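Blue corrugated stuff still wrapped in film: peel it or leave it?
Workshop & Storage > General

rtfujimoto
Clearing out the back room before we repaint in January. Almost everything has a place now except the big blue piece and the gray ribbed box.

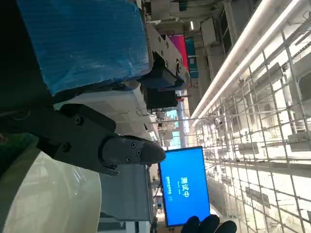 Re: Blue corrugated stuff still wrapped in film

rtfujimoto wrote:
Two questions. Do I take the plastic off the blue one before it goes into storage, and can the gray box have weight on top of it? The shelf they are going on is 70 cm deep and the room is not heated.

costa_raff
Leave the film on. I stored a blue ribbed cover for two winters with the wrap on and it came out clean. The one I unwrapped had dust in every groove and I spent an evening with a brush getting it out.

hmiyazaki
I would take it off. Film traps damp in an unheated room. If the air gets in at one end and can't get out you end up with spots. Cut it off, wipe it down, put an old sheet over it.

costa_raff
Depends on the material. Plastic doesn't care about damp. Is it plastic?

rtfujimoto
Pretty sure it is. No label on it that I've found. It was here when we took the room over.

hmiyazaki
If it's plastic then fine, but I'd still open the ends. The film looks creased already, so it's not doing much as a seal.

m_hirano
Going the other way on the box. Don't put anything on it until you know which way the ribs run inside. I had a Murko unit with fine lines on the front that looked solid, and the top sagged under a stack of magazines. Put it on the top shelf and the heavy things below.

rtfujimoto
Top shelf is full of paint cans. I could swap them.

m_hirano
Swap them. Paint should be low anyway.

tsuchiya_n
Has anyone used the Koritz storage bags? 49 for the large one. I was thinking of getting one for a similar piece.

costa_raff
Too much money for a bag. A roll of plain film is 200 feet and will do the whole room.

tsuchiya_n
The bag has a zipper though. I'm in and out of mine every few weeks.

costa_raff
OK, in that case maybe. For something that sits until spring I'd stay with film.

rtfujimoto
Going with film on, ends open, box on the top shelf. Paint cans are on the floor for now. Will check the blue one again when the walls are done.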